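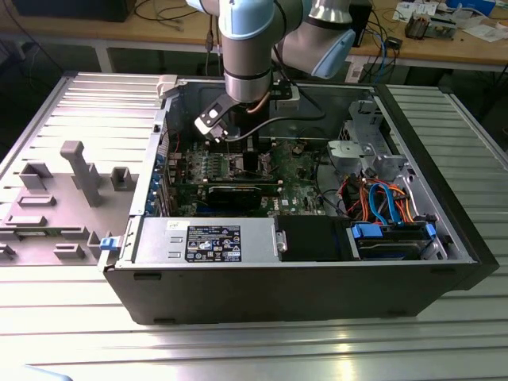

## 4. Working Rules for Robot-Assisted Desktop Disassembly

**Figure 2.** The disassembly cell with an opened desktop tower on the aluminum worktable. The removed side panel lies to the left of the case with its inner face up.

The rules in this section were written for the Povari cell, where a single arm takes parts out of used desktop computers so that they can be tested and sold again. They sit below the general safety standards for industrial and collaborative robots and do not replace them. Those standards cover the arm, the stop circuits, and the space shared with people. They say little about the product on the table, and a used computer brings hazards and handling problems of its own. We drew the rules from a review of our own work records, two rounds of comments from technicians at the Nirkus site, and a set of trial shifts in June.

The word "must" marks a rule that stops the work if it is not met. The word "should" marks a rule the operator may set aside after writing the reason in the cell log.

### 4.1 Before the case enters the cell

Each unit must be disconnected from mains power before it reaches the table. The person who receives it holds the power button down for 5 seconds after the cord is out, then attaches a green tag to the outside of the case. A unit without a tag goes back to receiving. In the first draft, this step was left to the cell operator, and Canpolat pointed out that the operator had no way to tell whether it had already been done. Moving it to receiving and adding the tag settled the matter.

The power supply must never be opened in the cell, by hand or by robot. It may be removed as a closed unit. Its label should stay readable until the rating has been entered in the record. Units with a damaged power supply housing are rejected at receiving.

Side panels are removed by hand. We tried to automate this step on two case families and gave it up. Latch designs differ too much from one maker to the next, and a half-released panel can spring back against the gripper. The panel should be laid flat, inner face up, on the side of the case away from the operator's reach path. Many panels have brackets and posts molded on the inside, some of them tall enough to catch a low-moving wrist. For this reason the panel must be included in the collision model, using its full height and not the thickness of the sheet.

### 4.2 Placing and locating the case

The case lies on its side with the motherboard facing up. It must not move when pushed at a corner with a gloved hand. Most towers are heavy enough to stay put during camera inspection, but pulling a card or a memory module calls for a clamp or a stop block. Clamps must not press on a drive cage or on the edge where the panel hooks in, as both bend easily.

The location of the case is taken again for every unit. Operators at Nirkus had been reusing the stored location when several units of the same model came in a row. Dal Bello compared the stored and measured locations for 50 units and found that the reused value was off by more than 2 mm often enough to matter when approaching a memory slot. The time saved was small. We now treat a stored location as valid only until the case is lifted or turned.

### 4.3 Cables

Loose cables caused more stops in our records than any other single item. Of the 192 stops we were able to classify, the largest group involved a power or data cable that had moved into the path of the tool after the scan was made. The rules are as follows:

- Power and data cables that cross the work area must be unplugged or tied back by hand before the arm enters the case.
- A cable that stays connected should be held away from the part being removed, with enough slack that the part can be lifted without pulling on it.
- The cable that serves the gripper must be checked through the full range of wrist motion planned for the task. A loop that is safe above the case may drag across a heat sink when the wrist turns inside it.
- After any cable has been moved, the inside of the case is scanned again.

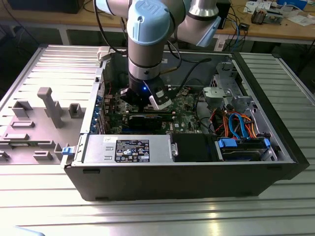 The third rule drew the most discussion. Overgaard argued for a fixed limit on the length of any free loop, which would be easy to inspect with a ruler. Mazza preferred a motion check, because a short loop in the wrong place can still catch. The trial shifts supported the motion check, and it is the version kept here. A site that changes tools several times per shift may still find a fixed limit useful as a second check.

### 4.4 Approach and contact

The arm enters the case from above, along a line as close to vertical as the part allows. Sideways motion below the upper edge of the case must be done at reduced speed. Our controllers use a separate speed setting for this zone, and it is switched by the measured height of the tool tip and not by the program step. Linking the change to a program step led to two errors when steps were copied from an older task, and both were caught in review before the program was run.

Force limits are set by type of part. A single limit for the whole case does not work well, as the force needed to free a tight expansion card is enough to crack a plastic latch. The limit is set for the weakest item the tool can touch during the motion. If a card does not release within its limit, the arm must let go, back out along the line it came in on, and call the operator. It must not retry with a higher limit. One retry at the same limit is allowed if the retaining latch has been checked by a person.

Gripper fingers should be narrow enough to reach between neighboring cards and must have no exposed metal at the contact face. Fingers are inspected at the start of each shift for cracks and chips. The type of finger in use is entered in the log, as its length changes the tool offset. Nikolaidis traced one group of poor grasps at the Nirkus site to a finger that had been replaced with a longer one while the old offset was still loaded.

### 4.5 Static discharge

The worktable must be bonded to ground, and the bond should be measured once a month. People who reach into the case wear a wrist strap connected to the same point. The strap must be taken off before the arm is started, and the operator must step back past the floor line. We made this a spoken check between the two people on shift. When only one person is present, it is confirmed on the panel.

Removed boards and memory modules go straight into shielding bags or conductive trays. They are not set down on the side panel, on paper, or on the wooden benches used for storage near the cell.

### 4.6 Order of removal and stopping points

We recommend a fixed order: data and power connectors by hand, then expansion cards, memory, drives, and last the power supply. Drives held by hand-operated clips may be taken out earlier if their cables block the motherboard. The order matters most at shift change. Each completed group of parts is a stopping point, and the unit may be left only at one of these. A tower left between stopping points must carry a note naming the last part removed and anything that is unlatched but still in its slot.

Drives hold customer data and are tracked one by one. The serial number is read before the drive leaves the cell. If the label cannot be read, the drive goes into the locked bin and is handled as if it contained data.

### 4.7 Records and limits of the rules

For each unit the log holds the model, the tag number, the finger type, the force settings, each stop with its cause, and each "should" rule that was set aside. Free text is allowed for the cause, with a short list of codes beside it. Technicians at both sites used the codes more often once the list had been cut to a single screen.

The rules were tested on desktop towers with one motherboard and a conventional layout. They have not been tested on small-form cases, all-in-one units, or servers, where the space above the board may be too tight for a vertical approach. Section 5 gives the results of the trial shifts and compares stop causes before and after the cable rules were introduced.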